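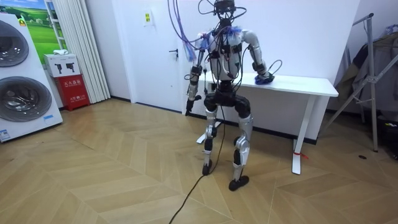 ## Jetinon open day – thread

**1/** Spent the morning at the Jetinon open day. Full-size humanoid, two arms, two legs, no head cover, wiring on the outside. One hand on a small blue object on a white table.

**2/** Asked about the cables. Power and data both go through the tether for now. Battery running is planned under the Barko project, no date given.

**3/** The task list has 4 items, all household. Table work comes first, laundry last. They have logged 3478 attempts at the table work and wouldn't give a success rate.

**4/** Control loop was the best part of the talk. Arms and legs are planned separately, then merged. Reaching forward shifts the load, so the stance is set before the arm moves – sensible, but slow.

**5/** Joint modules are from Cuevas. Staff quoted around 56 minutes to swap one at the elbow. I'd like to see that done.

**6/** Slides to follow once Trarkolero puts them up. Next session is later in February, booking required.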